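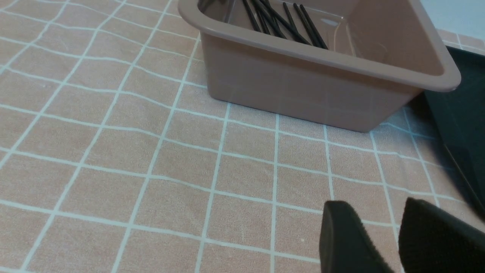

Please say up front that it's free, Rohani Osman told me when I read her my first draft over the phone, or people will stop at the word "library" and think of late fees. So, up front: it's free! No late fees either.

JIRBERG – I'm Kurniawati Liem, and I'm very happy to announce that the Stetuvora Dish Library is moving into a bigger home on Sinaga Street this January, with longer hours and a lot more to lend. If you've ever hosted a big family meal and ended up washing bowls between courses (I have, more times than I'd like), this is for you.

We started in 2019 with two shelves in my garage and whatever my aunts were willing to part with. Back then I could lend enough for one decent birthday party. Now we have 300 place settings, plus the serving pieces that are such a pain to store at home: stockpots, platters, pitchers, rice cookers, and the big ladles that never fit in any drawer.
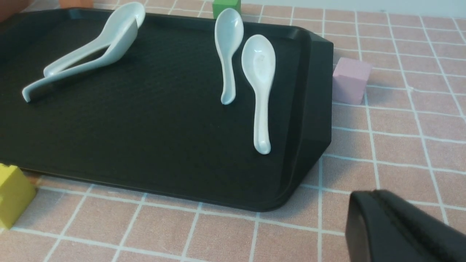
White Chinese-style soup spoons on a black serving tray.

Last year 67 households borrowed from us, for weddings, graduations, memorial lunches, and one very loud retirement party that I was lucky enough to get invited to. Most people take a set out for a weekend. Some keep it a full week when relatives are in town, and that's fine with us as long as the next family isn't waiting.

The new space used to be the Dirum shoe repair shop, and it has a real sink, a loading door, and room for

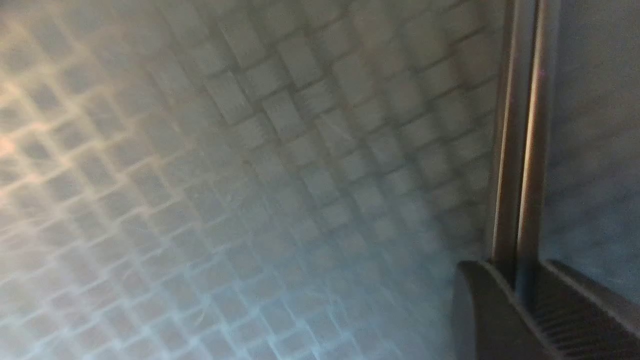
a long packing counter, which I've wanted for years. Until now I've been wrapping plates on top of my washing machine, and if the spin cycle came on, well, we lost a few saucers. The rent comes out of donations and our fall soup supper, which sold 105 tickets and ran out of noodles before eight o'clock. We're making more noodles next time.

Opening night starts at 6 p.m. Come hungry. Rohani is cooking her chicken soup with lime and fried shallots, I'm in charge of rice and tea, and you can sign up for a borrower card at the door. Bring something with your address on it and a phone number we can reach you at. Kids are welcome, and there's parking behind the building. 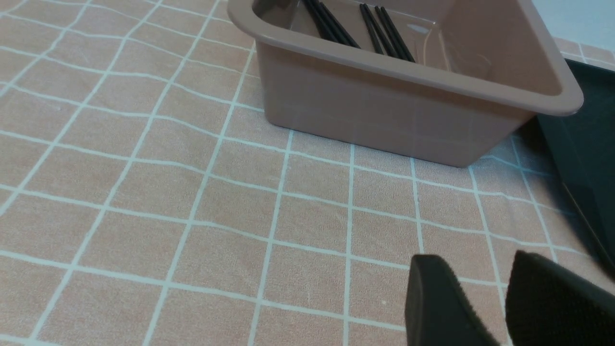 What happens if I break something?
Tell us when you bring the set back, and we'll cross it off the list. Plates break, and we keep spares for most patterns.

We're also taking donations of matching bowls, in sets of six or more if you can. Please wash them first and hold off on anything chipped. Reporters who'd like to stop by before we open can leave a note for me at the Sinaga Street door any afternoon, and I'll call back the same evening.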